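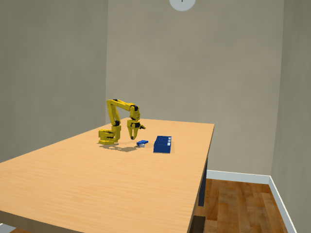
Before a pick-and-place program goes to a real arm, we run it in simulation and check it against a short set of rules. At Norkar these rules were first written by Vasylyna Lytvynenko, and I keep them up to date. The first rule is about approach height. The gripper must come down open and stop above the table before it moves to the part. With a low part such as the blue one next to the gripper, it is easy to set this stop too low – the fingers can then push the part away. We use 47 mm above the tabletop for all small parts.

Set the height as a named value in the program, and do not type it again in every move. Then run the approach 14 times with the part turned to different angles. If one run touches the part too early, correct the value and start the count again.

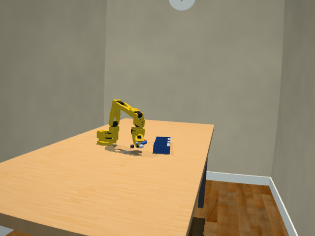 Clearance around the fingers is the second rule. Check it at the lowest point of the move, where mistakes are most expensive. A second part may be close to the one you want, like the tiny black piece near the fingers, and the collision check must include it also. Please do not remove small parts from the check to make the simulation faster. Severyn Semeniuk did this once in April, and we lost a full morning looking for the error.

Write down the smallest distance that the simulator reports. If it is under your limit, change the angle of the wrist first, and only after that change the path.

The third rule is for the release. Set the release point from the container model, with its real inner size. 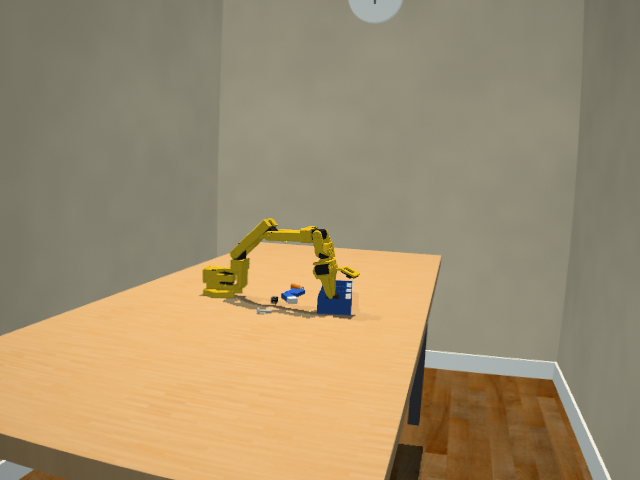

Keep the speed low for the last 53 mm before release, and open the fingers only when the arm has fully stopped. After opening, move straight up before any turn. Save the log together with the program version, so that the person who installs it on the real arm can compare the values.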